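Course Handout 12: Perception and Grasp Planning for Tabletop Manipulation
Instructor: Emese Erdős
Laboratory supervisor: Sudheer Mathew

Reading: Chapters on scene segmentation and grasp sampling in the course packet. Students should complete the reading before the Friday laboratory session.

1. Purpose of the unit

Unit 12 joins the perception module from earlier weeks to the motion planner. By the end of the unit, each team will submit a pipeline that receives one view of a table, returns a list of object candidates, and selects a grasp for the object named in the task file. The reference software is the Brimbridge stack, which is already installed on the laboratory machines.

2. Segmenting the table surface

The first stage fits a plane to the table and removes it. Points that remain are grouped into clusters, and each cluster becomes an object candidate. The minimum cluster size is set to 100 points in the default configuration file.

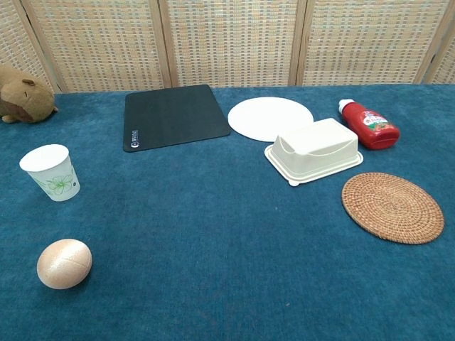 Flat objects are the usual source of error at this stage. A mouse pad, a coaster or a paper plate rises very little above the table, and a plane tolerance that is too generous will remove it along with the surface. Teams should lower the tolerance in small steps and record the result at each value. White objects that stand close together, such as a plate and a food container, may also merge into one cluster. The color boundary test does little to separate them, and the height test should be applied first.

3. Grasp sampling

For each candidate, the sampler generates 1,000 grasp poses and discards those in which the fingers would pass through the table or a neighboring object. The remaining poses are scored from 0 to 100. Any pose that scores below 85 is rejected. If no pose remains, the planner must return a failure code and must not move the arm.

Open vessels require special treatment. The sampler should propose grasps at the rim as well as across the side wall, and the closing force for paper cups is read from a separate table.
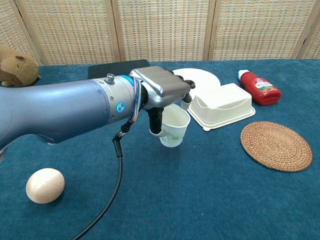
The planner then checks the approach path. The collision model must include the wrist, the gripper housing and any cable attached to the arm, as well as the fingers. Submissions that model the fingers alone will not receive full credit.

4. Submission

Submit the configuration file, the segmentation log and a one-page account of failed grasps. Questions on the planner should be directed to Jericho Fajardo during laboratory hours.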